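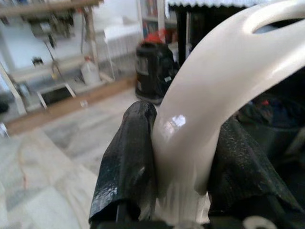 Sweeping a Marble Tile Floor With a Broom and Long-Handled Dustpan

Reading time: 2 minutes

Polished tile shows every crumb and drags grit along with the bristles, so go slowly. Pick up the big things by hand first: paper, bits of plastic, anything with a cord. Small dishes and spray cans standing by the wall go up on a shelf until you finish.

Start at the far wall and pull toward the middle of the room in short strokes. Keep the bristles on the tile at the end of each stroke. Lifting them flicks dust back where you started. 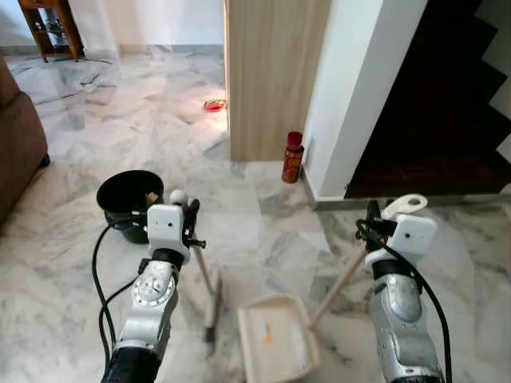

Lay the dustpan flat with its lip facing the broom. Sweep in, move the pan back an inch, and sweep again until the gray line is gone. Empty it into a bucket before it gets full.
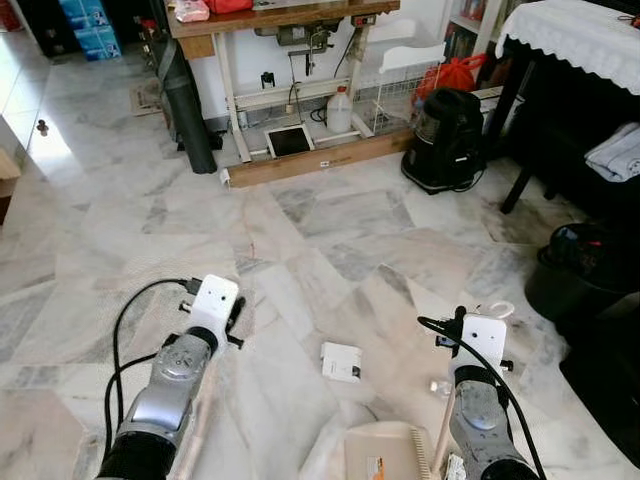
Page last changed: April

Under a sewing table, hold the broom low and work from the side. Thread ends catch on table legs and have to be pulled off by hand. If a plank or a jug is stored there, slide it out, sweep behind it, and put it back.

Finish with a barely damp cloth. Skip vinegar on real marble, as it dulls the polish.

Written by Saranya Poduval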